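## From the teaching tables at Surnelton

If you have walked past the old sample room lately and wondered why it has gone so quiet in there, the answer is that everyone is concentrating. Since March a small group from the Woltari line has been spending part of each shift at the teaching tables, and as quite a few of you have stopped us in the break room to ask how it is going, we thought it was time for a proper update.

First, a little background for our newer colleagues. The Granari project began with a complaint, and a fair one. Small-parts loading on the Woltari line means reaching, pinching, turning and setting down, over and over, and the people who do it have been telling us for years what it does to their thumbs and wrists by the end of the week. We had looked at machines before. The trouble was always that our parts come in so many odd shapes, and every new shape meant calling somebody in to write a new program and then waiting (and waiting) for them to come back and fix it.

What is different this time is that the teaching is done by the folks who know the job. You hold a gripper in each hand and work through a task the way you would with your own fingers, and your movements are recorded so that the arms on the line can learn from them. There is no code to write. There is a fair amount of patience needed, though, and a good chair helps - thank you to the maintenance crew for finding us some.

We start everybody on practice pieces before they go near a real part. They look a bit like something from a toy box, and we have heard all the jokes, but they ask for the same careful handling that the line does.

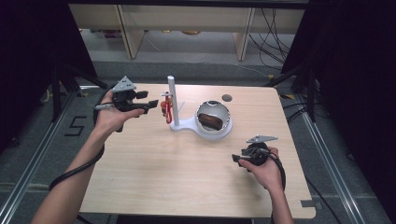
*Two grippers, one practice stand: a session at table 5.*

So far the group has recorded 988 practice runs, and 181 more using real Woltari parts. Not all of those are keepers. People have told us that the first few days feel like trying to button a coat in mittens, and that the hardest habit to break is hurrying. On the line you learn to be quick, and at the table you are asked to be smooth, to finish one motion before starting the next, and to let go gently. Several of our most experienced loaders have found this harder than the newcomers did, which they have taken with very good grace!

Now to the question we get asked most, and it deserves a straight answer. No loading jobs are being cut as part of Granari. When the first arms go in, the loaders on that section will move to a mix of tending the arms, final inspection and teaching, with time split between the three so that no one spends a whole shift at a table. Pay grades stay where they are during the trial. Teaching will be added to the skills list, and we are still working out with your shop representatives how it should count toward the next grade. We know that is slower than many of you would like, and we will report back as soon as there is something settled to report.

We have also heard the worry from the Ngubane building that all the training places will go to the day shift. That was true of the first group, and it should have been handled better. The next group has 10 places, and half of them are being held for evenings and nights.

If you would like one of those places, put your name on the sheet outside the sample room or tell your shift lead. You don't need any computer experience. The first course is 72 hours, spread over several weeks, all of it on paid time. And if you would just like to have a go with the grippers and see what the fuss is about, come by on Tuesday after the second break. Coffee will be on, and the group has promised to go easy on beginners.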